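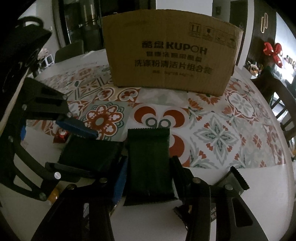
Packet task, two hand-held grippers, carton at the back of the table.

nirkine-packets
README, last touched 2026-02-23

What you get
A small set of recordings for comparing finger pads on hand-held grippers. The objects are sealed packets, mostly dark and shiny, which is to say everything a depth estimate dislikes. There are 89 episodes. Of these, 67 are two-handed and the rest use the right hand only.

Pads
Nirkine: the long blue pad. Forgiving, grabs foil by the side, also grabs whatever is next to the foil.
Dredley: stiffer and narrower. Very precise about missing.
We swapped pads between sessions, so check pad_left and pad_right in each episode's metadata before drawing conclusions. We drew several without checking and had to put them back.

Table setup
Round-edged white table with a patchwork-print covering. The pattern stays in on purpose — the Correa tracker did beautifully on plain white and we wanted to see it sweat. The big carton reads 酷盘 KUPOH, with 洗涤粉清洁片组合装 lower down. Please don't use it as a scale reference. It bows.

Known problems
Gripper width drifts after 14 minutes of recording. Restart the logger.
9 episodes have the left and right streams swapped. They are listed in swapped.txt, which was itself sorted wrong until February.
Packets standing upright get labeled "held" too early if a finger is merely close by. Fix pending in the Pernus labeling script.

License
Research use. If your policy can pick up the green packets on the first try, send us the weights.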